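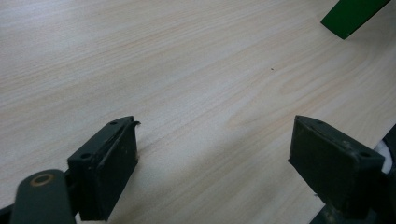 Seven forty in the morning and Ülle Grigaitė was already behind. The movers said nine. Movers always say nine and mean eight thirty, or eleven, one of the two. She had her coat on over her pajamas and a roll of tape around her wrist like a bracelet. The table had to be dealt with first. Pale top, wavy grain, the one place right of center where the lines bent themselves around a knot, or a thing like a knot, and near the middle that one dark speck. Her mother used to scratch at it with a thumbnail. Every Sunday, after soup. "It's dirt." It's not dirt, Mama. Scratch scratch. "It's dirt, it moved."

It had never moved.

She pressed her own thumbnail to it. Nothing. Fine. Good.

Phone. The man from Biltby Storage. Did she want the small unit or the smaller unit. How small is smaller. He told her. That's a closet, she said. He said people put all kinds of things in there. She took the small one and wrote 346 on the back of her hand, the unit number, then washed a cup and lost the 3.

Okay. The list. The list was in the other coat.

Legs off the table or legs on? Her brother had said on. Her brother was in Dumance with a bad back and a good excuse and he had texted her eleven words since Friday, four of them "sorry." He also wanted the table. Wanted it, did not want to come get it. Had looked up what it would cost to ship and sent her the number, 765, no message, just the number. As if she was going to say oh, wonderful, let me get my purse.

She got down on the floor and looked at the legs from underneath. Somebody had written under there. Pencil. She had to lay all the way back to read it, hair in the dust, coat bunched up at her neck.

Shimada. 3550.

That was it. No who, no when. Her father's writing, the fives with the flag standing way off from the rest, like it belonged to the next number over. Shimada was the store on the corner of Prunard Street, gone now, it was a phone place and then a juice place. And 3550 was what? Not the price. They never had a price like that in their lives. An order number, maybe. A part. Or it was the price, and he wrote it where her mother would never look, and then ate soup on top of it every Sunday for the rest of his life with his face perfectly calm.

She laughed out loud, under there. It came out strange, close to the wood.

Then she thought, what did he sell.

The accordion. There had been an accordion. There had been an accordion in the hall closet and then there was a table, and she was six or maybe five and she'd asked, and he said it went to live with a man who had more time. She had believed that. She'd believed it until now, flat on her back at ten to eight. She had pictured the man. He had a mustache and a porch.

The doorbell.

No. No no. Too early. She banged her forehead getting up, said a word, went down the hall with one sock. It was the neighbor with the mail. The neighbor wanted to say how much she would be missed, Ülle's mother, how she always waved. Yes, thank you. Yes, she waved a lot. No, not selling it, closing it up untill September. Yes. Thank you. The neighbor was looking at the pajamas. Thank you, bye.

Back to the kitchen. Towel on the table, blanket on the towel. Tape. The tape wouldn't start, it never starts, she picked at the end of it with her teeth. Took the blanket off again. Took the towel off. She found the pencil in the drawer with the birthday candles and got back down there.

What do you write, though. She had maybe a minute. Her name seemed stupid. The date then, he hadn't put a date, somebody ought to. She wrote Sun 27 April, upside down, arm shaking, and under it: it's not dirt.

The lead snapped on the t. You could still read it.

She took a picture and sent it to Dumance. Then she stood there with the phone in her hand when she should of been doing the glasses, the glasses weren't even started, they were all sitting out with newspaper next to them.

Three dots. Gone. Three dots again.

"What was 3550," he wrote.

"The accordion," she wrote.

Nothing for a while. She wrapped four glasses, badly. A truck was backing up somewhere down the street, beeping, and it could have been anybody's truck.

The phone buzzed on the bare tabletop, and it slid a little toward the window.

"I'll pay the 765," he wrote. "Leave the legs on."

She pulled the towel back over the table, and went to find her other sock.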